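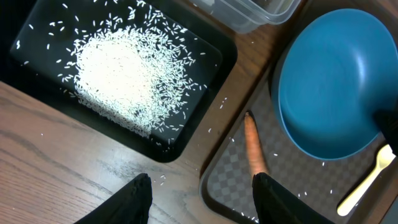

Photos: Ellier kitchen, Drornlow

Rice and Trays at the Ellier Kitchen
March 16, 2023

The black tray is the one we sort rice on. White grains show up well against it, and the low rim keeps most of them from going over the side. Stray grains still get onto the table between the trays. They are swept up at the end and go in the compost, not back in the heap.

The Ellier kitchen is the smaller of the two rooms at Drornlow. The building dates from 1777, but the kitchen was refitted when the Tumitz cooking classes moved in. Classes take up to 23 people, and everyone starts with dry rice before touching the stove. The exercise is simple. Spread the rice out, look it over, pick out anything broken or discolored, and move the rest to a bowl with a spoon.

We tried white trays first. They were easy to wipe down, but the rice disappeared on them and people gave up looking after a minute or two. Light grains go on the dark tray now. Lentils and black beans get something paler.

A batch for a class is 5 pounds, split among the tables. That is more than one heap can hold comfortably, so each table works through its share in two or three rounds.

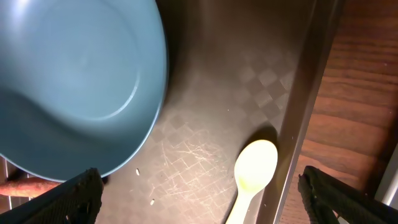 Bowls are shared between tables and washed by hand. We like a wide one for this job because a full spoon can be tipped in from any side. Plastic spoons are fine for dry rice and make less noise than metal when a whole class is working. The trays with the checkered surface go under the bowls and catch what falls. They scratch with use, and we keep them until the rim bends or the bottom no longer sits flat.

After sorting, the rice is rinsed until the water is nearly clear and left to soak for the pilaf, which comes from the Győri recipe sheet. Copies of the sheet are kept in the drawer by the sink. Please put them back after class.

The next set of classes starts in April and runs for 6 sessions. Rice is covered in the first one and beans in the second. Bring an apron and a container with a lid if you want to take food home. Trays, bowls and spoons are provided.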